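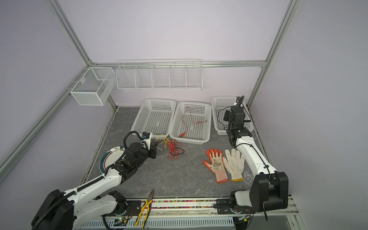

Chapter 3
Sourdough Starters and Other Dependants

A starter is flour and water left on the bench until something moves in. Bakers have written whole books on the subject, mostly to avoid admitting this. You will need a jar, a spoon and a fair amount of patience, and you can get by with a bad spoon.

In this chapter we raise a starter from scratch, keep it alive through an ordinary working week, and bake 2 loaves with it: the plain Brekberg, and the Grisura, a dark rye that Ludmila Kopecký taught me and has since asked me to stop calling hers.

Use wholemeal flour for the first few days. White flour works too – eventually – but you'll spend longer peering into the jar. Feed it at the same time each day and throw half away before you do. Students hate this part. Urs Lehner refused to discard any for most of April and ended up with a bucket, then a second bucket, then a conversation with his landlord.

A young starter often smells of old socks or nail polish. Feed it and carry on. If it grows pink or orange streaks, bin the lot and scrub the jar.

Before you begin, read the notes on water temperature in Chapter 2. You skipped them the first time.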